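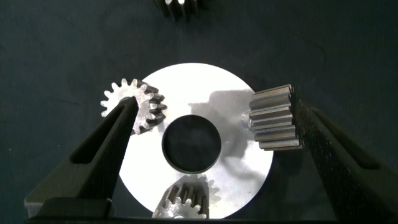 *White disc with a round center hole, small metal gears beside it, dark backing.*

# Treloar County Biographies

Short life sketches of people connected with Treloar County, written for readers aged nine to twelve. Each entry is one Markdown file with a small block of facts at the top. The collection covers settlers, militia officers, judges, teachers, mill owners and a few people who only passed through but left letters behind.

Maintained by Mehrangiz Azimi. Ľubica Halás edits the military entries and keeps the family tables.

## What's in it

- `people/` - 300 sketches, one per person
- `families/` - tables linking parents, children and spouses
- `places/` - short notes on towns, including Mekitz and Silholm
- `sources/` - a list of every book, letter and newspaper we cite

Of the 300 sketches, 86 are about people who served in a war or a local militia. Most of the rest held some county office or ran a business.

No sketch is longer than 1,000 words. The shortest are 60 words, usually for people known only from a land deed and a gravestone.

## Fields

| Field | Meaning |
|---|---|
| `name` | Full name, as the person signed it where we have a signature |
| `also` | Nicknames, married names, other spellings |
| `born`, `died` | Year only, or `unknown` |
| `home` | Town where the person lived longest |
| `kin` | Links to entries in `families/` |
| `claim` | `firm`, `likely` or `story` |
| `refs` | Keys from `sources/` |

`claim` applies to the sketch as a whole. Use `story` when the main event comes from family memory and has no paper behind it. The tale of the Silholm ferry rescue is marked `story` and should stay that way until someone finds a record made at the time.

## Same names

Three generations of the Skellodus family used the same first name, and two of them were judges. Their files end in `-elder`, `-judge` and `-captain`. Each one opens with a line pointing to the other two. Please don't merge them. An older copy of the data had the judge fighting in a battle that took place when he was four.

Women are filed under the name they used longest, with the others in `also`. Search both fields.

## Reading level

Keep sentences short. Explain words like *brevet*, *probate* and *circuit court* the first time they come up. Leave out rank changes that don't affect the story. Don't soften what happened, but leave battlefield detail to the sources.

## Known gaps

- The Mekitz courthouse lost its early records in a fire, so births there are mostly `unknown`.
- Enslaved people and hired laborers are badly underrepresented. The papers we used were kept mainly by landowners.
- Ages in the militia rolls often disagree with the church books. We follow the church books.
- Some `kin` links run one way only. Ľubica is fixing these family by family and has reached the letter M.

## Corrections

Open an issue with the file name, the line you think is wrong and where you found the better answer. A page number helps a lot. Corrections with no source are kept open but not applied. Changes go out in a batch each November, plus small spelling fixes whenever they come in.

## License

The text may be copied and changed for any use with credit to the project. Scans of letters are not included - ask the library that holds them, as listed in `sources/holdings.md`.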